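Hillendale's old chapel gets its windows back, minus one saint's nose

18 shares | 3 comments

The stained glass at the former Hillendale Chapel is back where it belongs after an absence that was supposed to last one summer and managed to take in two of them. The final panel went into its opening in September, shortly before noon, watched by a small crowd and a dog that had to be asked to move off the drop cloth.

The chapel, a plain brick building at the top of Mill Street, has been a town meeting hall since the congregation moved out. It has 18 windows. Most of them are clear or pale yellow, the sort of glass that was ordered by the yard and has never troubled an art historian. The three on the east wall are another matter. They show a shepherd, a fishing boat and a bearded man long thought to be St. Peter, though a rival school of thought in town holds that he is the mill owner who paid for him.

All three came out when the lead strips holding the glass together began to sag. The boat had developed a bulge that regulars at the meetings used to measure against the thickness of a hymnal. By the end it was up to two hymnals, and the town's insurance carrier, not known for its interest in sacred art, sent a letter.

The work went to Terico, a glass and metal shop out on the county road that is better known for storefronts. Its bid was the lowest of the ones that came in, and also the only one that arrived before the deadline, the town having printed the wrong deadline on the notice. Terico handed the leading to Ritva Lehtinen, a glazier who has spent most of her career on church windows and who drove up with her own bench in the back of a truck.

"People think the glass is the old part," Lehtinen said at the reinstallation. "Half of this glass was replaced by somebody in a hurry. There was a piece of beer bottle in the shepherd's hat."

The beer bottle has been kept, in an envelope, at the town office. It is brown.

Between them the three windows contain 1,220 pieces of glass, a number that is known for certain only on account of a disagreement over the invoice. The contract priced the job by the piece. The town's estimate had been made from a postcard. The gap was settled over the course of the winter, in what the minutes describe as a full and frank exchange, and Hillendale ended up paying somewhat more than it wanted and Terico somewhat less. The postcard is no longer used for estimates.

The nose is a longer story. The bearded man, whoever he is, went into the shop with a crack running across his face from the left ear. Lehtinen took the face apart, cleaned it and joined it again, and everything held except the tip of the nose, a sliver painted on the front surface only. It had been gone for years. Older photographs show that a blob of putty had been standing in for it, shaped by an unknown hand and colored with what Lehtinen believes was shoe polish.

The question of whether to give him a new one took up most of an evening meeting in the spring. One side held that a nose was part of the original design and should be put back. The other held that a made-up nose was worse than none, especially if the man turned out to be the mill owner, whose descendants still live in town and have strong feelings about the family profile. A motion to paint a faint, noncommittal nose was seconded and then withdrawn.

So he has come back without it. From the floor of the hall, some distance below, the loss is hard to spot. From the stepladder it is the only thing anyone looks at.

"I had a nose ready," Lehtinen said. "It was a good one. I'll use it somewhere."

The new outer layer of protection has drawn more comment than the saint. Each of the three windows now sits behind a sheet of clear glazing in a slim metal frame, vented at the top and bottom to let damp air out. The old arrangement was chicken wire, put up after a baseball season of unusual ambition on the lot next door. It kept out baseballs and kept in leaves, along with one complete bird's nest that had to be waited out before the scaffolding could go up.

The frames, sold under the name Varkeo, come flat in a box and are screwed into the mortar joints so that the brick itself is left alone. Nithin Kaimal, who ran the job for Terico, said the screws took longer than the windows.

"There isn't a straight line in that wall," Kaimal said. "We had a level up there, and after a while I told the guys to put it away. It was bad for morale."

Kaimal said every frame had to be shimmed by hand, one corner at a time, and the middle one came down twice. The first time it was out of square. The second time it was perfectly square and looked terrible next to the opening, which isn't. It went back up crooked, and everyone agreed that it looked straight.
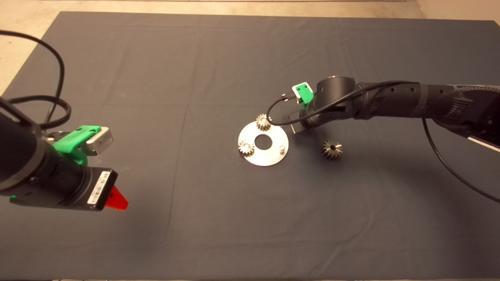

Robot arms and dark gray cloth on a tabletop.

Money for the project came from three places: the town's building fund, a preservation grant and the proceeds of a pie sale that ran over 2 weekends and outperformed the grant, according to the people who baked the pies. The grant required a report with before and after measurements of light inside the hall. The before readings were taken on a rainy afternoon and the after readings on a bright morning, and the improvement is said to be spectacular.

The building's other troubles are still in line. The roof over the porch leaks into a bucket that has its own entry on the cleaning schedule. The bell hasn't rung since its rope was borrowed for a tug-of-war and came back shorter. And the heating, a system by a maker called Chambi that has long been out of the catalog, has a single setting, best described as August. The town plans to take up the porch roof first, possibly next year, possibly the year after, depending on the pies.

There is also the matter of the plaque. A small brass one was ordered to mark the restoration and was delivered in good time, in a handsome box, naming the building as Hillendale Chapel and the figure in the third window as St. Paul. Nobody had proposed St. Paul before. He has since picked up a few supporters, chiefly among people who would like to be done with the subject, but the plaque has gone back to the engraver.

In the meantime the windows are doing what they were put there to do. On a clear morning the fishing boat throws a patch of blue on the floor that crosses the room slowly and reaches the speaker's table at 10:40, in time for the budget items. The shepherd has a new green hat. The sheep, cleaned for the first time in living memory, are a good deal whiter than expected, and one has been found to be a rock.

Lehtinen has left instructions for the care of the glass, typed on one side of a sheet and taped inside the closet door. Dust with a soft brush. No sprays, no vinegar, no newspaper. Don't lean the folding chairs against the east wall. The last line is underlined and concerns shoe polish.

The hall is open in the mornings, and visitors can see the windows whenever there isn't a meeting. They can see them during a meeting too, but they will have to hear about the culvert. Anyone with a photograph of the bearded man from before the putty is asked to bring it to the town office, where it will be looked at with interest and very likely argued over.

The stepladder is not available to the public. – Staff report

3 comments

Related
Mill Street culvert talks enter another season
Bell rope: town seeks quotes, and the missing piece
Porch roof bucket replaced with larger bucket
Pie sale dates announced
Letters: He is plainly the mill owner, look at the boots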